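Home | Workshop | Materials | Interviews | Contact

Plain bamboo, sorted by hand
By the Clerenthorpe desk - October
12 comments | 47 shares

Xóchitl Tovar buys unfinished chopsticks for Sterken, a kitchenware wholesaler, in cartons of 1,000. Her subject is pairing.

"A stick on its own is hard to judge," she said. "Two side by side will show you a bow of half a millimeter." She lays them on a pale, flat counter with the tips pointing the same way, and compares taper first, then color.

Bamboo, she said, moves with humidity. Her storeroom is held at around 47 percent. Sticks that bend are set aside as cooking stirrers. Of the last 164 pairs checked, 93 passed without a swap.

She does not oil them before sorting. "Oil hides the grain - and you need the grain to match."

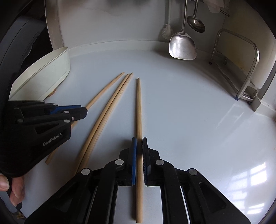

Thammasiri, who had been listening, asked whether square handles were worth the extra cost. Tovar said they were, for one reason: they do not roll. Round ones have to be corralled with a ruler, and that adds time to every carton.

Share | Print | 12 comments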